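Walk-round, Fakville studio and gallery, February. Done before the migration panel show. Boxes ticked = ok on the day, unticked = still open. Comments under each, sorry for the shorthand.

## 1. Compliance folder

- [x] Complaints procedure printed and in the folder by the desk
- [x] Code of practice, current version
- [ ] Signed guest notes for all panellists

Two guests still unsigned. Both got the email, neither replied. Need the signature before they go on air, not after. Guest notes say plainly what we won't broadcast about people's race or religion - the Rodmont complaint hung on exactly this, no one could show the guest had been told. Chase by phone.

- [x] Presenter briefed on the difference between strong opinion and abuse of a group
- [ ] Presenter has read the short legal note

Briefing done in the corridor, bit rushed. Legal note still in the envelope.

## 2. Delay and cut button

- [x] Delay running
- [x] Cut button tested from the producer's chair
- [ ] Cut button tested from the second chair

Producer's side fine. Second chair button works but sticks, had to press it twice. Get it looked at by engineering before the show. If it can't be fixed, tape it off and put a sign up so people don't rely on it.

- [ ] Standby music loaded

Loaded but the wrong file, it's the sports one. Swap.

## 3. Audience seating

- [x] Seats fixed to floor where they should be
- [x] Limit posted at the door (69)
- [x] Aisles clear
- [ ] Wheelchair spaces marked

Tape has worn off on the left side. Re-mark. Also the sign says "disabled seating by request", should say spaces are kept open until the start. Last time a woman was asked to move her chair twice and wrote in about it, quite rightly.

- [x] Prayer / quiet room unlocked and sign up

Room is fine, clean. Light switch is outside the door which is daft but has always been like that. Keep storage out of it please, there were three lighting stands in there last visit.

## 4. Guest area and kitchen corner

- [x] Fire blanket in place
- [x] Fridge temperature ok
- [x] Food labels, incl. halal and vegetarian kept apart
- [x] Kettle lead ok
- [ ] First aid box full

Plasters nearly gone, no eye wash at all. Labels much better than before, someone has taken trouble. Plastic or silicone drinkware only beyond this point, no glass in the studio.

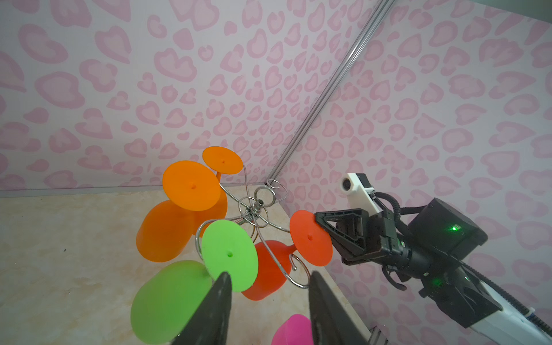

## 5. Doors, exits and security

- [x] Main exit opens outward, no lock on during show
- [x] Rear exit lit
- [ ] Rear exit clear outside

Bins again. Moved them myself but they will be back. Needs a painted box on the ground and a word with the Grivemell depot who empty them.

- [x] Bag check table set up
- [ ] Bag check rules on the wall

Rules must be the same for everyone and written down. Either all bags or none. Staff were picking people out at the last recording and two women in headscarves were stopped while the queue behind walked through. Not acceptable, and it leaves us wide open to a complaint. Print the rule, A4 is enough, eye level.

- [ ] Guard radio on the right channel

Was on the car park channel. Changed it, stick a label on.

## 6. Phones and viewer calls

- [x] Call log open on the desk
- [x] Threat procedure sheet by each phone
- [ ] Staff know who to ring

Asked at both desks and got different answers. Ext 735 is the duty line, day and night. Write it on the sheet in pen, big. The Voß handset has a dead button (the 3) so use the other one till it's replaced.

- [x] Abusive calls noted with time and words used

Notes are good. Keep writing the actual words down even when they're horrible, "caller was rude" is no use to anyone later on. Staff can hand over and take a break after a bad one, remind them of that, they dont ask.

## Before the doors open

- [ ] Unsigned guest notes
- [ ] Second cut button fixed or taped off
- [ ] Right standby music
- [ ] Bag rule up
- [ ] 735 on every sheet
- [ ] Eye wash and plasters

Rest can wait till the week after. I'll be back at 4pm to recheck teh button and the rear exit, leave the folder on the desk.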